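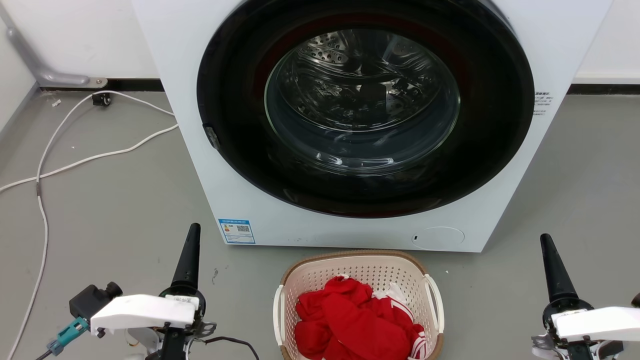
The laundry station at Tarside: two arms, one front loader, one basket of reds.

I went to the Tarside open afternoon in June mostly to see how the thing is kept running. I have sat through enough talks about household robots to last me a while, and the talks always skip the part I care about, which is who tightens the screws. The invitation promised "a full look at daily operation and upkeep of the Clirna laundry station." I took them at their word and brought a notebook.

There were 19 of us, split into two groups. Mine got Lieven Prins, who maintains the station, and I think we had the better deal. The other group got Imelda Manalastas, who runs the program and had slides. We swapped for the last half hour, so I saw the slides too.

The station is a domestic front-loading washer on a smooth gray floor, with the Clirna parked in front of it and a laundry basket between them. The arms have white covers, black gripper fingers and a fair amount of metal and cabling showing underneath. No fence, no light curtain. Visitors stand behind a rope, and Prins stands wherever he needs to. I asked about that and was told the arms run slow and stop on contact. I would have liked to see the stop tested in front of us. It wasn't on the schedule.

Setup first. Prins says a cold start takes him 19 minutes if nothing has moved overnight. He powers the arms, lets them settle into their rest position, then checks the cameras one at a time on a laptop. After that he puts the basket down. I asked how he knows where it goes, expecting a jig or a fixture. He puts it in front of the door, straight, and looks. "It's supposed to cope," he said. It does cope, within limits. Push the basket a hand's width to one side and the software still finds it. Turn it a quarter turn so the handles are front and back, and he has to step in and turn it back. He was open about this, more so than the slides were. The slide on basket placement said "robust to variation" and had a check mark on it.

Then the clothes. The load we saw was red items with some white in them, and I wondered whether that had been picked to be easy on the cameras. Bright red in an off-white basket is about as kind as laundry gets. Prins said they rotate loads and that dark socks on a dark towel are the worst. I asked to see dark socks. They were in the other building.

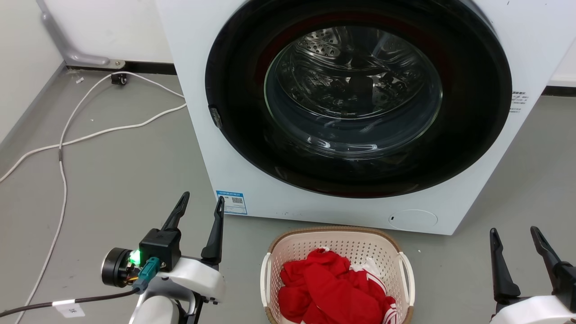
The cabling on the wrists was what I spent the most time on, and I think it is the weak point of the whole arrangement. Each cable has to flex every time the arm reaches, and anything that flexes every time will go sooner or later. Prins keeps a paper log next to the laptop. Since the station was put together it has done 1722 reaches into the basket that he is willing to count, and in that stretch he has replaced three camera cables. He replaces them when the picture starts to drop out, so in practice a cable fails during a run and someone notices. I asked why he doesn't swap them on a schedule. He said he asked for that, with 1000 reaches as the interval, and it is "with Imelda."

When I put it to Manalastas later she said the team prefers to learn the true life of each part before setting an interval. That is a fair answer for a lab. It is a poor answer for anyone who is going to be sold one of these, and the last slide in her deck did have a living room on it.

Prins showed us a cable change on a spare wrist clamped to a bench. It was the best part of the afternoon. The order, as I wrote it down:

Power off at the arm, and wait.
Pull the connector by its body. Pulling on the cable is how two of the three got broken, he thinks.
Look into the plug with a flashlight for bent contacts.
Feed the new cable with enough slack for the wrist to turn fully both ways, by hand, before anything is tied down.
Tag it and write the tag in the log.
Power up and look at the picture for one full minute while someone else wiggles the cable.

The wiggling is a two-person job and he usually does it alone, one hand on the cable and his chin turned toward the laptop. He has asked for a longer monitor lead too.

The fingers get less attention than I expected. They are wiped down at the end of the day and checked for play by pinching the tips and rocking them. There is no gauge. If they rock, he takes the finger off and looks at the mount. I asked what counts as too much rocking and he held up his own finger and thumb with barely any air between them. Ronaldo Marquez, an electrician in our group who services packaging lines, asked whether a second technician would hold up the same gap. Prins laughed and said there is no second technician. Marquez wrote that down, and so did I.

Lint is the other thing. It gets into the black mounts at the base of the fingers and into the gap under the white covers. He takes the covers off and brushes it out. He would not use compressed air because he believes it drives the lint further in. He may well be right, but it also means the job takes most of a morning, and for that morning the station does nothing.

As for the washer, I had assumed it would be the reliable member of the cell, and mostly it is. It's also the part the robot people know least about. The little cover low on the front, where the filter is, had never been opened as far as Prins could say. He started in the spring and it wasn't in the notes he was given. Somebody in the back asked what happens when the pump blocks up. He said he would look it up that evening, and I believe him. In fairness, they rarely run it with water. Most of the work is loading and unloading dry, and the wash itself is started by a person when it's started at all. That last bit came out only because Marquez asked where the detergent was.

The white cable lying on the floor to the left of the washer bothered me more than it seemed to bother anyone else. It loops out across the floor over itself, in an area where a person walks in to move the basket. Prins said it's on his list. His list is two pages.

Now the numbers from the slides. Manalastas gave a success rate of 86 percent for getting a full basket into the drum without help. I asked what counted as help. Turning the basket counts. Picking up a sock from the floor does not, if it's done after the run ends. Restarting the cameras doesn't count either, since that is filed as maintenance. I'd have liked the same figure with those put back in, and she said she would send it. I'll add it here if it comes. She took the questions well and didn't get short with us, and I should say that too.

What we saw live was two attempts. In the first, both arms went into the basket, the left one came up with a good armful, and most of it went in the drum. One sleeve hung out over the rubber seal. The second was stopped by Prins partway through when a camera picture froze. He traced it to a plug that had worked loose, pushed it home, and was back up quickly. For a visit about upkeep, I couldn't have asked for a better demonstration, though I don't think it was the one they had planned.

My view, for anyone deciding whether to go to the next one: go, and get into the technician's group. The hardware is decent and easier to get at than most of what I've worked on. Covers come off without a fight and the connectors are standard. The care of it currently lives in one man's head, a paper log and a two-page list, and there's no budget line I could find for changing that. I asked for the maintenance manual on my way out and was told it is being written.

Parking is behind the building. The entrance sign still says Sulia, so don't turn around like I did. Coffee was fine.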